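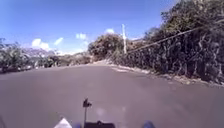 ## Road edge lost in bright sun: change the camera or the controller?

Asked by **Kornél Deák** in Outdoor robots

Hello all. I am comparing two front cameras on our small road robot, a Vandano and a Halász, with the same Oltalura controller behind them. The route is a plain asphalt road with no lane markings and a slow bend to the right. My program must find the edge of the pavement and keep the robot beside it.

On the right I have a pale dusty verge and then a steep bank full of shrubs, and the edge is found quite well. On the left the trees and the low hedges go hazy and the program guesses. Also there is a soft bright spot on the asphalt close in front of the robot, and I do not know if it disturbs the result.

With the Vandano I logged 1078 pictures and the left edge was missed in 436. With the Halász I have not yet a full run. Both were at 60 degrees field of view, automatic exposure, early afternoon in May. Is it worth to buy a better camera, or should I first try another controller?

### Answers

**Aroha Dunstan** (accepted)

Leave the controller alone for now, mate. It can only steer on what it's given.

Your auto exposure is probably metering the whole picture, and you've got a lot of bright sky up top. Try this before spending any money:

1. Set the metering area to the lower half only, so it reads mostly road.
2. Lock the exposure and do the same run again with both cameras, at the same time of day.
3. Mask out the bottom strip. The black post and the blue parts of your robot are in there and they're no use to an edge finder.

Check the lens for dust too, and put a little hood on it. If the bright spot stays at the same place in every picture while the colour of the road changes, I'd suspect the lens.

**skistance_user**

Just get the Skistance controller, it's heaps faster. Works fine on my driveway.

> **Kornél Deák:** Thank you Aroha. I will make the metering first, then the hood. My driveway is gravel, so I think I cannot compare with the second answer.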